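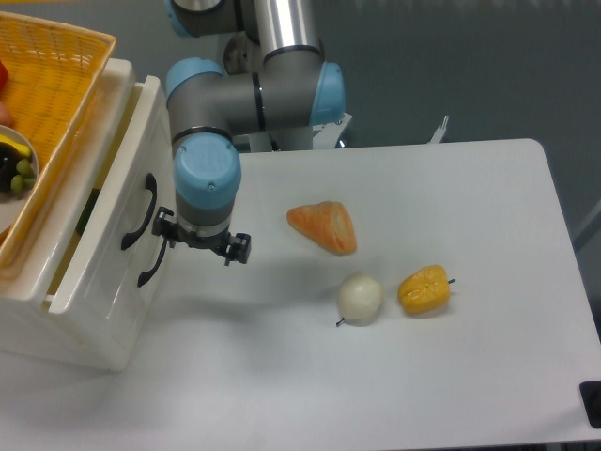 Does a listed company have to tell shareholders when its finance director leaves, or can it wait for the annual report?

It has to tell the market as soon as possible, through an official announcement. Waiting for the annual report would be a breach of the listing rules in any country I have dealt with.

The background is that I hold 666 shares in Prakmont, bought before the Falham merger was first talked about. In August the finance director vanished from the "Our people" page of the website. I rang the investor line and was told "all required announcements have been made", which sounded to me like a sentence somebody had been handed. I have looked through the announcements and found one with the title "Board changes", four paragraphs long, three of them praising the new chairman. Is that really enough? And should they give a reason?

Posted by stusaver

Huia Harawira
Read the fourth paragraph again, slowly. Departures are often tucked in under a heading about somebody else's arrival. If her name and leaving date are in there, the company has probably done the minimum, and the minimum is what most of them do.

As for reasons, don't expect much. "To pursue other interests" tells you nothing and is meant to. I would look at three other things. Did the auditor change in the same year? Were the accounts late? Has the date of the merger vote moved? One of those on its own means little. Two and I'd be writing to the company secretary, by post, asking for a written reply. The investor line is there to calm you down.

The rules differ from one exchange to another, so check the one where your shares are listed. An American filing has to be made within 4 business days of the event. Other places just say "without delay", and companies have generous ideas about what that means.

ledgerlou
They only have to say if it moves the price. Sell and forget it.

Huia Harawira
I don't think that's right for directors. Board changes usually have their own rule, whatever the price does. If she was head of finance without a seat on the board it may be a different matter, so the asker should check which she was.

Fu
I had 200 shares in Stusau when much the same thing happened and it came to nothing, she had just retired. Mind you we only heard that at the annual meeting, from a man in the row behind me. You can ask at the meeting even if you only own 100. They have to let you in, but I wouldn't bet on getting a straight answer.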